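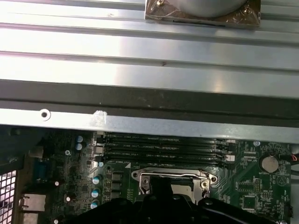 The home server project has begun, and I have been grinning since breakfast. Regular readers will know that I've been threatening to do this since July, when the old box under the stairs ran out of room for the third time and I had to choose between my photos and my backups of my photos. Well, no more! I have a proper board now, a proper metal chassis, and the spare room table to myself until further notice.

It came from Kamlesh Gautam, who runs Plonder (second-hand office kit, the big shed behind the tyre place, take cash). I went in for a monitor stand. I came out with a server. He wanted 200 pounds for it with the memory and I talked him down to 100 without, which felt very clever in the shop and slightly less clever when I got home and started pricing memory.

So, the board. I do love a server board. Everything on it is labelled, for a start. The memory slots have their little names printed next to them, and there's something very calming about a green board covered in tidy white lettering, as if whoever laid it out knew that someone like me would be peering at it years later with a torch between my teeth. The slots by the metalwork are empty at the moment, all waiting in their row, with the small white latches at their right ends. Those latches are my favourite part of any build. Push the stick down evenly, both thumbs, and click! I could do that all day.

The case is a bit scuffed, and there's a white scratch on the ledge just above the slots that I've tried rubbing with a damp cloth and then decided to leave alone. It's going to live in a cupboard. I'm much more taken with the ridged silver panel, which catches the light beautifully, and the bracket with the coppery covering and its brass-coloured screws. The covering is a little crumpled and I'm not touching it. My rule with old kit is that if somebody stuck something on, I leave it stuck on until I know why.

Esi Osei from the Foulkes repair evenings is lending me her decent screwdrivers, because mine have been used to open paint tins (I know, I know). She also gave me a good talking-to about the processor socket. Keep your fingers out of it, keep your sleeves out of it, don't lean over it with a biscuit. I have moved the biscuits to the windowsill.

What's left to do, more or less in order:

Buy memory. I'm starting with 2 matching sticks and will add more when the bank balance has recovered.
Blow the dust out, outdoors, with the power lead nowhere near it.
Find out whether my old power supply has the right plugs. I have a horrible feeling about this one.
Read the manual properly before fitting anything. Kamlesh found me a printed copy, with somebody's pencil notes in the margins!
Think of a name. The last machine was called Cimetti after a café we liked on holiday, and this one is bigger and noisier-looking, so suggestions please.

I've put aside another 50 pounds for cables and bits, and if there's anything left over it's going on a quieter fan. I'll write up the memory fitting next, with the slot order, as I had to look it up more than once and would like to have it written down somewhere I can find it. If anyone has fitted out a similar board and remembers which slots to fill first, do leave a comment. I've got the kettle on and the manual open at page one.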